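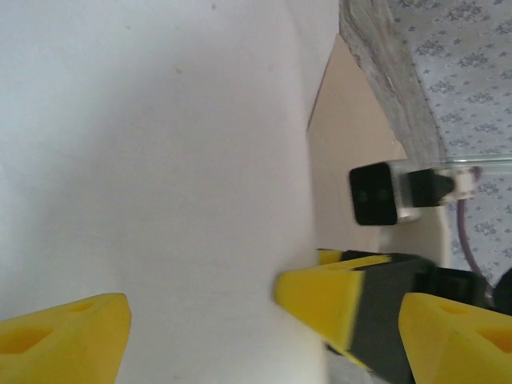

A wrist camera's view of the two grippers at work on a piece of soft white material.

Students in the robotics club at Gralau Technical School are spending this term teaching a pair of robot arms to handle soft and flat materials, a job that club leader Rūta Pärn describes as harder than anything the group has tried before.

The club has four members this year. They meet after classes in a ground-floor workshop at the school and stay until 5:30 p.m. Most of that time goes to practice runs, which are recorded and later used to train the software that moves the arms.

"A wooden block stays the shape it is," Pärn said. "Cloth and paper don't. You pick up one corner and everything else changes."

The arms are mounted side by side on an aluminum rail, facing a table with walls on three sides. Each one ends in a black gripper, and purple cables run along the outside of the arms.

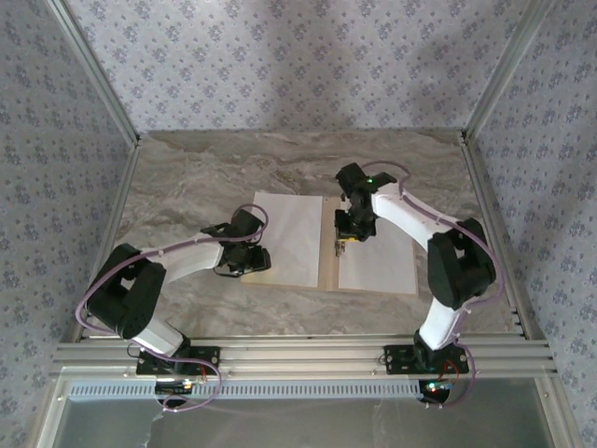

The club began with paper. Sheets are laid on a wooden board in the middle of the table, and each arm works over its own side. Member Mārtiņš Ozoliņš said the first weeks were mostly spent on height. If the gripper came down too far, the sheet creased. If it stopped too high, it closed on air.

Soft material came next. Both arms have to work close together for those tasks, and the students keep a log of every run in which one gripper bumps the other. By the end of September the log covered 565 runs. The group wants to reach 890 before it trains the next version of the software.

Aivar Petrauskas, who writes most of the club's code, said the early versions did well on one arm and poorly on two. "They each did their own thing," he said. "We had to go back and record it all again with both arms moving."

The club plans to show the arms at the Indgate student technology fair later this school year. Uldis Rebane, one of the fair's organizers, said teams will be given a table, a power outlet and five minutes to set up.

Pärn said the setup time worries her more than the demonstration does.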